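Vaston Home Support
Ticket 151
Product: Prareo round table
Status: Open
Subject: Table rocks, and now it creaks as well

Opened by Paweena Thongsuk, January

Hello, me again (I rang before the holidays and was told to put it in writing, so I am putting it in writing). It's the round Prareo with the pale top. It was lovely when we first put it together and I still like it a lot, but it has started to rock and I can't work out where the rocking is coming from. Lean on one side and it dips a little, let go and it comes back with a click. I noticed it first with a mug of tea, which is a bad way to notice.

What I've tried so far, in the order I tried it:

I turned all the feet in as far as they'd go and started again, winding them out a bit at a time. Better for an afternoon, then the same as before. I folded up a beer mat and put it under the foot nearest the brick wall. That stopped the rocking but the top still moved when I pushed it sideways, so I took the mat out again. Then I dragged the whole thing along a bit, thinking it might be sitting across a dip in the floorboards. The floor is wood planks and it isn't perfect, I'll admit that. 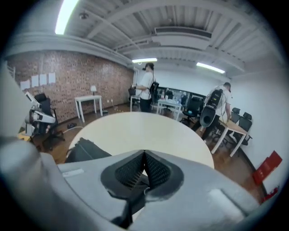 It rocked in the new place too, though perhaps a touch less, and I did wonder whether I was only hoping. The other tables in the room stand on the same boards and they're steady as anything, even with people leaning right over them, so I don't think I can blame the floor for all of it.

Update, 10.40 am

Your automatic reply asked for the fixings to be checked, so I got down underneath with the Allen key that came in the box. There are two bolts that turned a good quarter before they bit. I was quite excited about this! The others were already tight. I stood it back up, gave it a shove, and the sideways movement had nearly gone. The click hasn't gone. The click is now more of a creak, if I'm being fair to it, and it comes when weight goes on near the rim. In the middle it's quiet.

Your reply also asked for the position of the table, what's near it, and whether there's a heater close by. There's no heater near it. The wall on that side is brick and there's just the little side table and a lamp there.
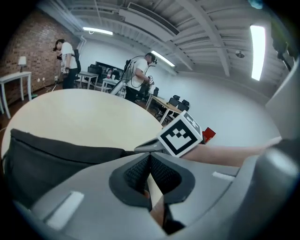
Round table in its usual spot, side table and lamp by the brick wall.

I left it alone over lunch and had another go afterwards. One thing I hadn't thought of was the felt pads. I'd stuck a set of Darko ones on the feet when it was new, to save the floor, and when I looked properly two of them had squashed down flat and slid half off to the side. The rest were still nice and thick. So I peeled the lot off (nail scissors, a lot of muttering) and stood it on its bare feet.

Update, 3.15 pm

With the pads off the rocking is very small now. You'd have to be looking for it. The creak is still there and it's louder if anything, which makes me think it's the top moving against whatever it's bolted to underneath. I tried it with a bag on it and then with both hands pressing at the edge, and it's the hands that set it off. A bag just lying there makes no difference at all.

Questions, then. Should there be a washer between the bolt and the plate? My instruction sheet shows one but I can't find any on mine, and I may well have swept them up with the packaging. And is it all right to put new pads on, or will you tell me that's what caused it?

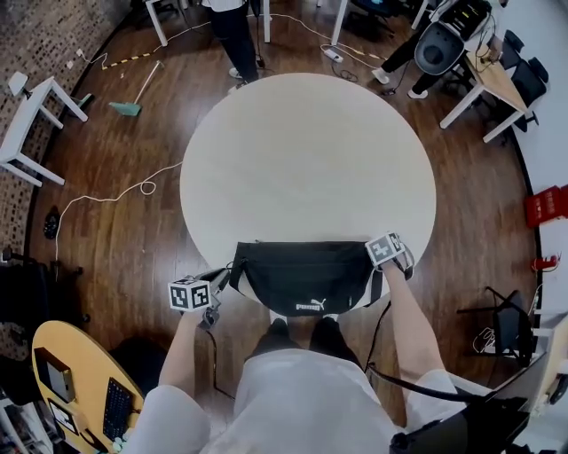

Hamish Henare: Thanks Paweena, you've saved me asking half my list. Yes, there should be a washer on every bolt under the top, and a creak near the rim is what I'd expect when they're missing. I've put a set in the post to you. Fit them with the table upside down on a blanket, do all the bolts up finger tight first, then go round again with the key. New pads are fine, just change the whole set in one go so they're the same thickness.

Paweena Thongsuk: Brilliant, thank you. I've got a tub of Dralonico wax for the floor that says not to put felt on it for two days, so the pads can wait till the washers turn up. Is it worth rubbing a bit of candle on the plate while I've got it upside down?

Hamish Henare: Leave the candle off for now and try the washers dry. I'll keep the ticket open until you've had a chance to lean on it.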